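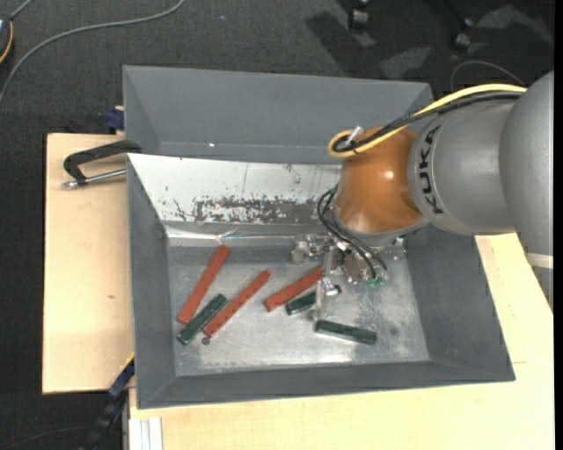 The KUKA arm reaching into the bin of red and green bars, Stivau open day.

22/01/2022

Home, shoes off, second mug of tea, and my ears are still humming a bit from the compressor in the next bay. I promised myself I'd write this one up the same night, because the last open day I went to (the bakery one in March, with the bread slicers) I left for a week and by then all I could remember was the car park.

So! Stivau. It's the training place on the far side of Tarkumora, past the tile warehouse, and they only open the doors to the likes of us once a year. I'd booked the 11 o'clock slot and then nearly missed it as the bus went the long way round. I got in at the back of the group with my coat half off and a sticker on my jumper that said VISITOR in case anyone thought I'd come to mend something.

They do the talk first. A young woman with a headset mike told us how the workshop got going, and that they've got 19 trainees this year, which I'd have thought was a lot for a building that size. She was good, quick and funny, but I'll admit I was looking past her shoulder the whole time at the big orange and grey arm.

It's called the bin picking demo and I could have stood there till they swept me out. The bars lie in a grey bin every which way, some a browny red and some dark green, and the arm has to reach down in and take hold of one. That's the job. It sounds like nothing at all, and I said so to the man next to me, and he said try telling a machine where the end of a stick is when there's another stick in the way. Fair enough. He'd worked at Rendow for years, on the packing side, and there every part came down the line facing the same way, held in its own little slot. Tipped-in-a-heap is a different business altogether.

What I liked best was the slowness of it. I'd expected something fierce and jerky like in adverts for cars, and they told us it can go a great deal quicker, but for visitors they turn it right down. It came in over the side of the bin and stopped, and I swear it looked as if it was thinking. Then down a bit more. There was a boy in front of me in a bobble hat who held his breath every single time, I could see his shoulders go up. It missed twice while I was watching and each time the whole row of us went "ohhh" like we were at the bowls.

The wear on the inside of the bin surprised me too. The sloped panel at the back is all scratched and chipped, with a great jagged dark patch on it, and the metal floor is scuffed. I asked how many picks it had done and the answer was 3000 on this set of bars, though the bin itself is older and came from somewhere else. I don't know why that pleased me so much. I suppose I'd pictured everything in a robot workshop being spotless, and then you get up close and there's a clamp on a wooden tabletop, same as in Dad's shed. I've got one very like it in the cupboard under the stairs, come to think of it — must dig it out for the shelf.

And the cables! A thick yellow one goes along the top of the arm and curls round into a loop by the orange bit, with a bunch of black ones next to it. I asked whether they ever catch on things and got a look that I took to mean yes.

Afterwards there was coffee in paper cups and a table of leaflets. I picked up one for the evening course, which runs 9 weeks and costs more than I want to write down here. They'd laid on some sort of poppy seed cake from Halász, the bakery by the station, and I had two pieces (three, if you count the end bit, which was going spare). The Rendow man and I had a long chat about whether his old place will get one of these. He thinks yes, and he thinks it'll be put on the job of emptying the crates, and he wasn't half as gloomy about it as I'd have guessed. His back went doing crates.

I did go back for one more look before I left. There was hardly anyone left by the rail and I had the good spot at last, right opposite the gripper. Watched two more goes, then my phone buzzed about the bus.

Need to ring the course office on Monday and find out if they do it in instalments. Also we're out of milk, and I never did post that parcel.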